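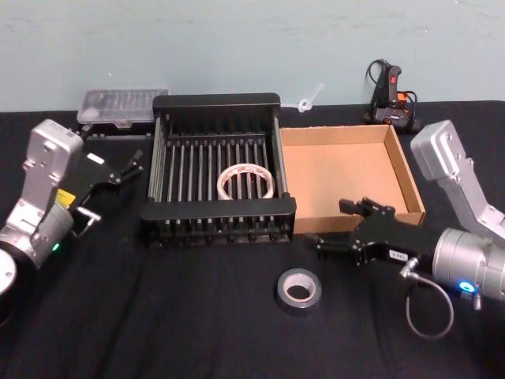
플라스트베리(Flastberg) 조작지능연구실은 양팔 로봇의 동작 계획 소프트웨어를 개발하고 있다. 본지는 2/23/19 연구실을 방문하여 계획기 담당 책임연구원과 면담하였으며, 요청에 따라 성명은 기재하지 않는다.

책임연구원은 연구의 중심 과제로 두 팔이 공유하는 작업 영역의 처리를 들었다. "한쪽 팔의 경로를 먼저 확정하면 다른 팔이 사용할 공간이 지나치게 줄어듭니다. 저희는 두 경로를 하나의 문제로 두고 동시에 탐색합니다." 현재 계획기는 한 번의 요청에 대하여 후보 경로 4,000개를 생성하고, 충돌 검사를 거쳐 200개를 최적화 단계로 넘긴다. 제한 시간은 2초이며, 이를 초과하면 두 팔은 대기 자세를 유지한다.

시험 물체로는 테이프와 식기 건조대, 골판지 상자를 사용한다. 건조대를 채택한 이유를 묻자 그는 인식 문제를 먼저 언급하였다. "가는 금속 막대는 깊이 영상에서 자주 누락됩니다. 계획기가 그 자리를 빈 공간으로 판단하면 그리퍼가 막대 사이로 진입하는 경로를 내놓습니다." 연구실은 이에 대응하여 건조대 전체를 보수적인 충돌 모델로 등록하고, 손가락이 접근하는 구간에서만 막대 단위의 세부 모델로 전환하는 방식을 적용하였다. 막대 사이에 놓인 테이프를 집는 작업에서는 전환 시점이 결과를 좌우한다고 그는 설명하였다.

인식 모듈은 괵체(Gökçe)라는 명칭으로 별도 관리되며, 물체의 자세와 함께 추정의 불확실성을 계획기에 전달한다. "테이프는 눕혀 놓은 경우와 세워 놓은 경우의 파지점이 전혀 다릅니다. 자세 추정이 모호하면 계획기는 접근을 보류하고 재관측을 요청합니다."

제어 계층에 관하여는 신중한 입장을 보였다. 계획된 경로는 100Hz로 제어기에 전달되나, 접촉 이후의 힘 조절은 아직 계획 단계에 반영되지 않는다. 그는 "상자 벽에 손가락이 닿는 상황을 현재는 모두 충돌로 처리합니다. 허용 가능한 접촉을 구분하는 작업이 남아 있습니다"라고 밝혔다.

본 과제는 펀드브리지(Fundbridge)의 지원으로 수행되고 있다. 연구실은 8월에 계획기의 기록 재생 도구를 협력 기관에 우선 배포하고, 접촉 모델은 내부 검증을 마친 후 공개 여부를 정할 예정이다.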